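Two arms and one strip: an afternoon at the Billstead open day

Adom Sulemana has a habit of putting his own hand on the stop button before he lets anyone else near the table. He did it at one o'clock on Thursday, when the doors of the Billstead workshop opened, and he was still doing it when I left. In between he talked to a steady line of visitors about one of the hardest things his machines do all day, which is pass something from one hand to the other.

Billstead takes up the back half of a brick building on the edge of Cloltberg. The front half is a flooring store. The company does handling work for other firms: small parts, packaging, samples, anything light and awkward that has to be moved in a set way. It has 23 people on the payroll and holds an open day once a year, in September, mostly so that customers and neighbors can see the equipment running.

Sulemana runs the bench work. He came to the trade from printing, where he spent years keeping folding machines in line, and he says the two jobs are closer than people think.

"Paper moves on you," he said. "It curls, it sticks, it goes the wrong way when the weather changes. Thin plastic does the same. If you've cleared jams for a living, you already know most of what can go wrong here."

The bench he was showing is called Minier inside the company, after the street where the first version was built. It has two arms, each with a two-fingered gripper. The job on Thursday was to hand over narrow strips, one at a time, from one arm to the other. I asked him why he had picked that for an open day when there were flashier things in the building.

"Because people can check it themselves," he said. "I give a visitor a strip and say, pass it from your left hand to your right using two fingers of each. They do it without thinking. Then I ask them to do it slowly and tell me when they let go with the left. They can't tell me. That's the part we had to write down for the machine."

The handover goes in stages. One gripper holds the strip upright. The other comes to it point first and closes on the free end. For a short time both are meant to have hold of it, and then the first one opens. Sulemana said the trouble is almost always in that short time. If the two arms disagree by even a little about where the strip is, one of them bends it.

"With a block of wood you get away with it," he said. "With a strip you see it right away. It bows out to the side. So it's a good teacher."

He keeps a camera at the wrist so that the person at the desk can watch the fingers up close. Visitors could follow it on a monitor at the end of the bench, and most of them spent more time looking at that than at the arms. 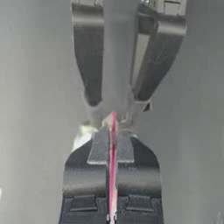
Wrist camera view of the two grippers meeting at the tip of a pink strip.

The strips come in several colors. Pink is the one Sulemana likes for demonstrations, since the grippers are dark and the background is gray, and he doesn't have to point at anything. "My first set was clear," he said. "I don't recommend clear."

Rhys Harawira was at the desk for most of the afternoon. He writes the motion programs and answers the questions that Sulemana sends his way, and he was more willing to talk about failures. I asked him what the success rate was. He pulled up the log from the week before.

"We ran 87 handovers on Monday morning and 71 were clean," he said. "Clean means the second arm has it, it's straight, and it's where we wanted it. The others, you'd look at some of them and say that's fine, it's holding it. But it's got it at an angle, and the next step won't work."

I asked if that was good enough for a customer. He said no, and that the customer knows it. The work is being done for Karakaya, a packaging firm that wants to load thin liners into sample cases without a person reaching in. Karakaya has set a target. Harawira would not tell me the number, but he said they were not there yet and that he expected to be by spring.

"Slowing down gets you part of the way," he said. "If I run it at half speed I get very few bad ones. But then a person is quicker, and they'd be right to ask what they're paying for."

A man who said he ran a small bakery asked whether the arms could feel what they were holding. Harawira told him they could feel a little. The grippers report how far they have closed and how hard they are pushing, and from that the program can guess whether something is between the fingers. With an object as thin as a strip the guess is poor, because fully closed and closed on a strip are nearly the same reading. So the camera does most of the work.

The bakery man asked if it could fold a cake box. Sulemana said he would like to try, and took down his phone number.

I wanted to know what the two of them disagree about, and they both had an answer ready. Sulemana would like to change the fingertips. He has 4 pairs in a drawer that he shaped himself, and he thinks a softer tip would fix half of the crooked grips. Harawira thinks that new tips every month mean new numbers every month, and that he never gets to find out if his program is any good.

"He changes the hands and I start over," Harawira said.

"He would run the same hands until they fell off," Sulemana said.

They have agreed to leave the tips alone until the end of the year. Sulemana told me this in front of Harawira, and Harawira asked me to print it.

By four o'clock the line was down to a couple of high school students and a woman from the flooring store who had come through the side door. One of the students asked if she could start a run. Sulemana showed her the stop button, had her press it twice, and then let her sit down at the desk.

Billstead Open Day report | Contact: front office, Billstead, Cloltberg | Copyright Billstead. All rights reserved. | Back to top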